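Rallbridge Parents and Players Group
Minutes of the general meeting, September 29, 2018

Present: 11 members. Apologies had been received from two others. The April minutes were accepted, with one correction: the Brunet invoice was for delivery as well as goods, a point the secretary still finds hard to square with the words "free delivery" on the order form.

1. Membership cards
The proposal was to replace the paper sign-in sheet with numbered cards, kept together in a folding wallet with clear sleeves. Supporters said the wallet is tidy, closes flat and fits in a coat pocket. The secretary asked what else fits in a coat pocket and was told not to be difficult.

Getting a card out was the main objection. The sleeves sit in layers, and members with cold hands have been known to give up and sign the back of an envelope.
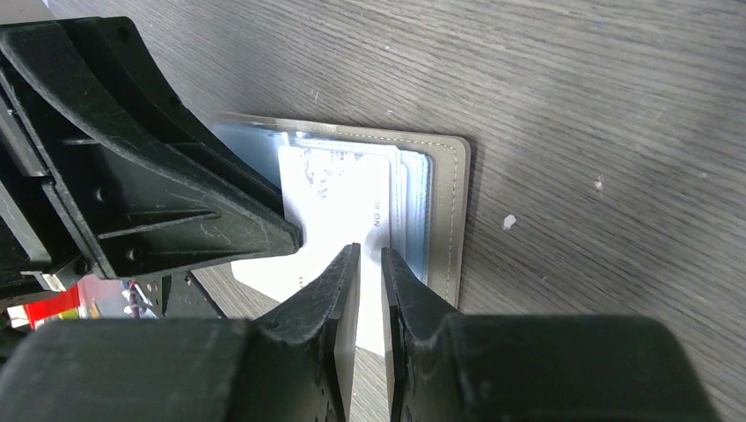 Two members said the sheet had worked for years. Another said it had been lost twice in that time, and this was not disputed. It was asked whether numbers were needed at all in a group where everyone knows everyone. The answer was that Podley hall wants numbers for its fire list. The secretary has not seen this in writing and asked that it be produced.

Agreed: try the cards for 12 weeks. The paper sheet stays on the hook by the door until then. Carried, with three against.

2. Toy microphones for the children's singing corner
The Tekivo quote for a real sound system came to 600 dollars before cables and was turned down without much discussion. Toy microphones were put forward again as a stopgap. The case for them is that small children will sing into anything. The case against — made at length — is that they will also fight over whichever color the next child is holding, and a second color does not fix that.

A tabletop stand was thought sensible, as it gives shy singers somewhere to face. Opinion was split on whether the clip will hold up to being yanked. Small items should go back in the green basket at the end of each session. The secretary noted that the same rule was passed for the crayons.
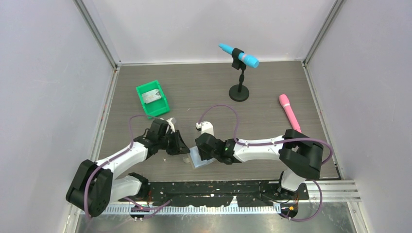

It was further asked who would wipe the microphones down between singers. No offers were made. The item cannot go ahead on the larger scale until there is a name against that job.

Agreed: spend no more than 40 dollars this season, and look at the stand again once it has had some use.

3. Any other business
The side door still sticks. Podley hall says it has been fixed. Members present tried it after the meeting and it stuck.

Next meeting to be posted on the board.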